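Diary, November 16, 2023: the sourdough, the choir and my terrible sleep

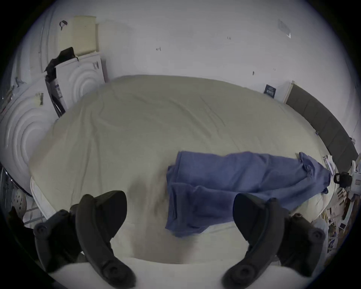
So why am I singing at ten at night when I have to be up before the birds? Rehearsal got moved to the late slot, and I said yes to the alto part before I looked at the clock.

I got home wired. Does that happen to other people who sing in the evening? I come in the door with my whole head humming and there is no chance of lying down for at least two hours. Tonight I ate cold noodles standing at the counter, fed the starter, went through the mail (a dental bill, and a catalog for people with much bigger yards than mine) and then sat down to write this, which I haven't done in nearly a week. Sorry, diary!

Choir first. We are doing the long piece, the one Graham has been threatening us with since February, and it's gorgeous and I can't sing it. The words are from a prayer written down in 1642 and the spelling in our booklets is a mess. Viola reads it like she's ordering lunch. I get to the third line and my mouth just closes. Graham stopped us over and over in the same spot tonight, where the altos come in under the tenors, and every time he looked at the ceiling instead of at us, which was nice of him, because we all knew it was my row.

Then on the last try we got it. The whole chord just sat there in the room and Sandra grabbed my sleeve. I don't know how to write down what it feels like when that happens. It's a bit like when you finally get the lid off a jar, only in your chest. Anyway I was so pleased I came in early on the next page and wrecked it.

Bautista drove me back. He wants the group to change its name before the spring concert and he has a list. His favorite is Flisent, which he says sounds like "silent" and "flute" had a baby. I told him it sounds like a nasal spray. Omel was on there too, and I kind of like that one but I'd only ever think of eggs. We sat outside my building with the heater going and laughed about it until the windows fogged up, and then he remembered he had to be at work at six and pretty much shoved me out of the car.

OK, sourdough. The starter is alive. I'd been calling it dead all week, and Darren at work told me to quit opening the jar every twenty minutes and put it someplace warm. So it's been living on top of the fridge, and this morning it had climbed right up and pushed against the lid. It smells like apples and a little like nail polish. I'm feeding it whole wheat for now, because I ran out of the white and the store on the corner only had the tiny bags for a silly price. The recipe calls for 500 grams and I've got maybe a cup left. I'll go to the big store on my next day off.

I've decided the loaf is going to Sandra if it comes out. If it doesn't I'm eating it in secret with a lot of butter. The last one was so flat that I could have mailed it. I think I let it sit too long and then panicked and shaped it too hard, and the oven here runs hot on one side. Mom always turned hers halfway through. I should call her. (I should call her anyway, I've owed her a call since the weekend and she's going to do the voice.)

Work was fine, long. We had the new ordering system going, the Hapeta one, and it logged me out every time I turned around to answer somebody. Darren has a sticky note on his monitor with a tally of how many times it's happened to him and he was at 19 by lunch. I lost the same order twice and then typed it up a third time on paper and walked it down the hall myself. Faster! I may just do that from now on and see if anybody complains.

Oh, and the library book. It's the big one on the women who sailed with the whaling ships, and it's due back and I'm only on chapter 2. I keep reading the same page at bedtime and waking up with my glasses on. It's not the book's fault, the book is great. There's a captain's wife in it who hated every minute and wrote home about nothing but the weather and what she'd do for a fresh pear. I feel like I know her. I'm going to try to renew it on my phone tomorrow, but there's probably a hold on it, there always is on the good ones.

Things I wanted to remember before I forget them: the woman on the bus with the enormous fern on her lap, buckled in with her scarf. The way the streetlight by the bakery flickers and then comes on all at once. Graham humming our part to himself in the parking lot when he thought we'd all gone. He has a really lovely voice and he never sings in front of us, and I wonder why. I'd ask, but I think he'd be embarrassed.

Also I want to look into that Fosix class, the one Viola took for breathing. She says they have you lie on the floor for an hour with a book on your stomach and it changed how she does the long notes. I could use it. I could use the lying on the floor part most of all. She's going to send me the link, and if it's under what I spend on takeout in a month I'll sign up.

It's way past midnight now. My neighbor's TV just went off so I'm officially the last one up on this floor. I'm still humming the alto line, and I still don't have the third verse. I'm going to drink a glass of water, check the jar one more time (don't tell Darren) and try to get a few hours in.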